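Adusum hand gripper station – frequently asked questions

Last changed Jul 17, 2025 by Yavuz Ateş

These questions came from colleagues who use the station at our Restirel office and now must also take care of it. If your question is not answered, please write to me or to Mathis Collet.

How often must I clean the finger pads?

After every 50 recordings, and always at the end of the day. Use a soft cloth with a little water. Do not use alcohol on the pale gray pads, it makes the surface hard and then they slip. The slot in each pad collects dust, so go through it with a dry brush.

When do I change a pad?

When you can feel an edge with your fingernail, or when the pad turns in its seat. Always change both sides together. A new pad on the left and an old one on the right will close crooked, and we lost one full afternoon in February to find this out. Spare pads are in the Ertürk box, top drawer.

The fingers do not close fully. What should I check?

First look for crumbs or tape between the fingers and the body. Then open the hand lever completely and let it come back slowly. If it stops at the same point each time, the guide rail needs grease – a very small drop, on both ends. If it stops at different points, the spring is tired and you should call Mathis. Please do not open the spring cover yourself.

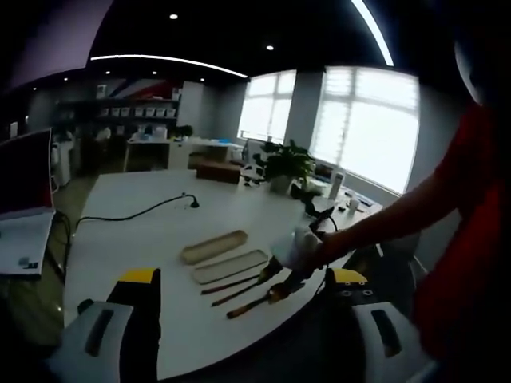
How do I check the gripper after a repair?

Do the short test before you give the station back. Put the trays and the long utensils on the white table and pick up each piece 3 times, first slowly and then at normal speed. The slender handles are the difficult part of the test, because a pad that sits a little too high will let them roll. With the utensils laid side by side like this, you also learn if the fingers can take one without pushing its neighbor. A second person may stand at the table and put the pieces back by hand, it saves much time. Write the result in the station log, also when everything was fine.

Which screws may I tighten?

Only the ones that hold the fingers. The torque is 80 on the scale of the small Allico driver, and the driver clicks when you reach it. All other screws have a drop of red paint and stay as they are.

The opening width on the laptop is wrong.

Close the fingers, press Zero, open them again and read the value. It should be between 79 and 81 mm. If it is not, check the cable plug at the gripper end before you calibrate again. In most cases the plug is only half in.

Where does the cable go?

Behind the hand, with a loose loop, so that it does not pull when you turn the wrist. Do not fix it to the table with tape.

Who orders the spare parts?

Mathis does. Send him the part number from the list, for example 38 for the pad set, and tell him how many are left in the drawer.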